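Prornthorpe's Celtar workshop is handing out its offcut tubing again this December, and I'm pretty chuffed! Up to 342 lengths are going to local schools and craft groups, all of it thin stuff that never made it into an order.
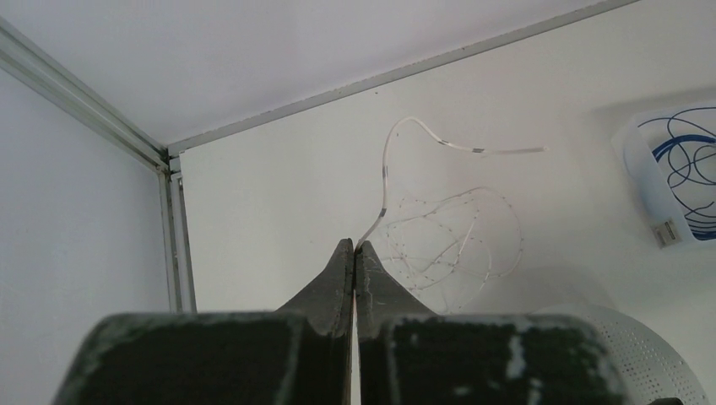

Tubing like this has a mind of its own, as anyone who picked some up last year will remember. Leave a thin white piece to itself and you get a loose S, a curve over the top and then a fairly straight run to a pale tip - lovely for mobiles, a pain for rulers. Prornby library has a box by the front desk, open until 4 pm.

Discs are on the list this year too, the white, slightly see-through sort, and I've already put my name down for 14. 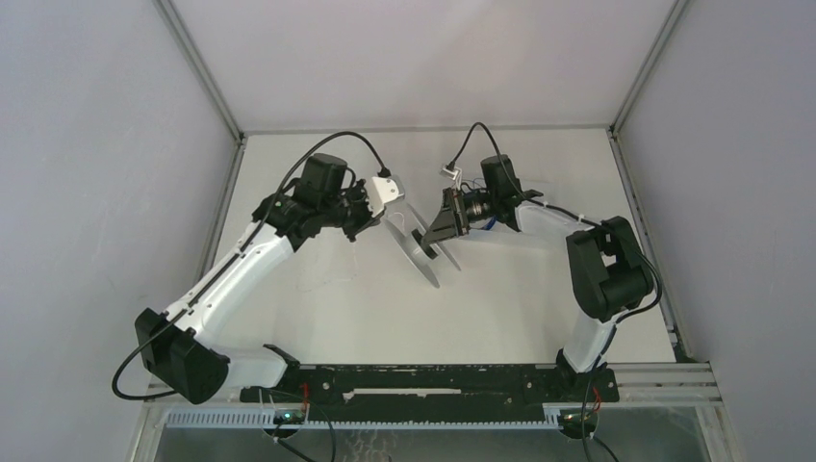
Balogun Crafts wrote in to say the discs take paint well if you give them a light sand first, and asked that people leave a few for the after-school group. Fair enough - I'll make do with 13.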